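Julcombe sets new rules for artificial flowers and containers on graves

Revised memorial regulations for the cemeteries at Clillside and Bedwood will come into force in November. They limit the time that artificial flowers may remain on a grave, prohibit glass containers on lawn sections and change the way in which cleared items are stored and returned.

The regulations apply to all existing graves as well as new ones. They replace a set of rules that had been amended several times and that differed between the two sites. Under the old wording, artificial flowers were permitted at Clillside "in moderation" and at Bedwood "at the discretion of the superintendent". Neither phrase was defined, and staff at each site had developed their own practice.

The main provisions are as follows. Artificial flowers may be placed on any grave, but must be removed or replaced when faded, broken or detached from their stems, and in any case after 18 weeks. Fresh flowers and wreaths will be cleared when they have withered. Funeral tributes will be left for at least 3 weeks after a burial. Containers must be made of metal, stone or a plastic that does not splinter, and on lawn sections they must stand within the area of the headstone base.
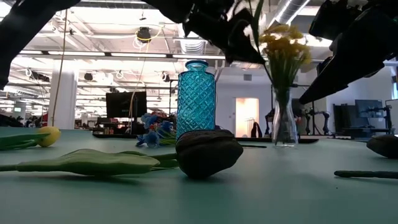 Artificial flowers with a glass bottle and a vase. Artificial stems remain permitted at both sites under the new rules.

Afiq Tuhumury, the cemeteries manager, said the time limit had been set after an inspection of material collected from the hedges and drains at Clillside over a full mowing season.

"Most of what we pick up is polyester petals and short lengths of coated wire," he said. "The petals come off the stem once the adhesive has gone, and the wire is then exposed. The mower finds the wire before we do."

Condition of materials

A survey of materials was carried out for the cemeteries service by Yeoh, a grounds consultancy, and forms an appendix to the regulations. It examined 500 items removed from graves at the two sites and sorted them by material, by type of fixing and by state of decay. Items were not traced to individual graves.

The consultancy found that polyester fabric petals generally lost their colour before they lost their strength. Dark reds and purples faded first. Moulded polyethylene leaves and stems kept their shape for longer but became brittle on exposed ground, particularly on the south-facing slope at Clillside, and broke at the point where the leaf joins the stem. Foam berries and foam-backed blooms performed worst of all. The foam breaks into granules which cannot practically be raked out of turf.

The report draws a distinction between stems with a continuous wire core and those in which a short wire has been pushed into a hollow tube. The second kind separates easily when pulled by wind or by an animal. The consultancy recommended that visitors be advised to choose the first kind, and to cut them with wire cutters so that the core finishes level with the plastic sleeve. Ordinary scissors tend to crush the sleeve and leave a burr.

No ban on any particular material has been adopted, with the exception of foam. Mr Tuhumury said that a wider ban had been considered and set aside on grounds of enforcement, as staff could not be expected to identify a polymer by eye. Foam can be recognised by pressing it with a thumb.

Florists' foam used as a base inside a container is covered by the same prohibition. Visitors who use it to hold stems upright are advised to change to a metal grid, a pin holder or coarse gravel. Washed gravel of the kind sold for drainage is suitable, provided that it is kept below the rim.

Glass containers

Glass has been prohibited on lawn sections at Bedwood for many years, but the rule was never extended to Clillside. The new regulations cover vases, bottles, jars and the glass sleeves of candle lanterns at both cemeteries.

The reason given in the accompanying report is the risk from fragments during mowing and strimming. A rotary mower will throw a fragment of glass a considerable distance, and a strimmer line can break a thin vessel without the operator hearing it above the engine. Fragments remaining in the turf are then a hazard to anyone kneeling at a grave. Frost is a secondary cause of breakage, in narrow-necked vessels especially, where the water has no room to expand as it freezes.
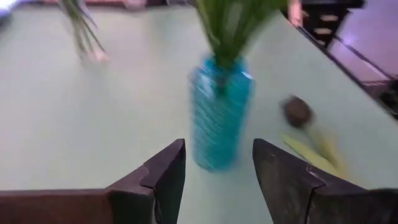
A blue glass vase. Glass containers will not be allowed on lawn sections.

On traditional sections, where graves have kerb surrounds and are not mown, glass may be kept within the kerb if it is fixed to the memorial or seated in a socket. The socket must be deep enough to hold the lower third of the vessel. Loose glass on traditional sections will be treated in the same way as loose glass on lawns.

Metal inserts will be available from the office at Clillside. The standard insert is a spun aluminium cup with a perforated lid and a drain hole, and fits the sockets drilled in most headstone bases by local masons. Older bases at Bedwood have a narrower socket. Grave owners there should measure the opening before collecting an insert, as the lip will not seat properly if the cup is forced.

Inserts with no drain hole will still be accepted. The regulations note, however, that standing water speeds corrosion of the lid and can stain pale limestone. Owners of limestone memorials are advised to empty the cup in freezing weather.

Clearance and storage

The part of the regulations most likely to be noticed by visitors deals with clearance. At present, items are removed without notice and kept in a store at the rear of the Clillside chapel. There is no record of which grave an item came from, and those seeking a vase or ornament have had to search the shelves themselves.

From November a tag will be tied to the container or fixed to a short peg at the head of the grave. The tag states which rule applies and the month in which it was issued. If the item is still in place after 9 days it may be removed. It will then be bagged, marked with the section letter and grave number, and placed in storage until the end of the following quarter.

Fresh flowers and wreaths are exempt from tagging and will be composted when cleared. Wire frames, ribbon and plastic picks will be separated first. Wreaths made on moss and straw bases can go into the compost bays whole once the wire has been unwound; those on a plastic or foam ring cannot, and will be sent for disposal.

Broken glass and foam are also exempt from the tagging period and may be removed on sight. A peg will be left at the grave in those cases to show that something has been taken.

Collection from the store will be by request to the cemetery office. The grave number is required, and proof of ownership of the grave is not, although the name of the person collecting will be noted. Items removed from Bedwood will be kept at Clillside, there being no dry storage at the smaller site.

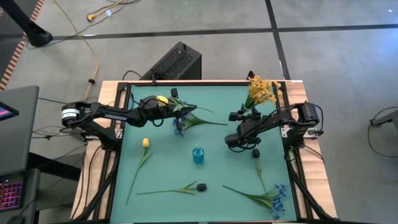 Seasonal arrangements

Clearance will be suspended in December and will resume after the second full week of January. Winter wreaths may therefore remain in place for longer than the normal period. Battery lights are permitted on traditional sections only, and must be removed when the suspension ends.

The same report sets out a change to the mowing programme. Lawn sections at Clillside will be cut with a wider machine between the rows, leaving a strip at the foot of each headstone to be trimmed by hand. This strip is the reason for the requirement that containers stand within the area of the base. Anything placed forward of it will lie in the path of the mower deck and will be moved back before cutting. Where the base has no room for a container, owners may apply for a flush-mounted socket to be set in the turf. The socket has a hinged cap that closes below the level of the blades.

Applications for sockets will be dealt with in section order, starting with the lower lawn at Clillside. There is no charge for the application itself, but the socket must be bought and fitted through a registered memorial mason. Bedwood will keep its present equipment for the coming season, as the gates there are too narrow for the wider machine.

Ground conditions at Bedwood also mean that the turf sockets cannot be used in the lowest rows. The clay there holds water through the winter and the sockets tend to rise. A surface-mounted metal container with a spike is recommended for these graves. The spike should be pushed in to its full depth and checked after a dry spell, when the clay shrinks away from it.

Objections and enquiries

Grave owners who hold a written permission under the old rules may continue to rely on it if the permission describes the item in question. General permissions, such as those granted for "floral displays" or "a suitable vase", will lapse when the new rules take effect. Copies of permissions should be sent to the office at Clillside with the grave number so that they can be added to the section plans used by the grounds staff.

Mr Tuhumury said that staff would be issued with the section plans on paper at first, with known permissions marked.

The full text of the regulations, together with the survey of materials and a dimensioned drawing of the standard insert, can be read in the office at Clillside during opening hours. A shorter version will be fixed to the noticeboards at both cemeteries, beside the water taps.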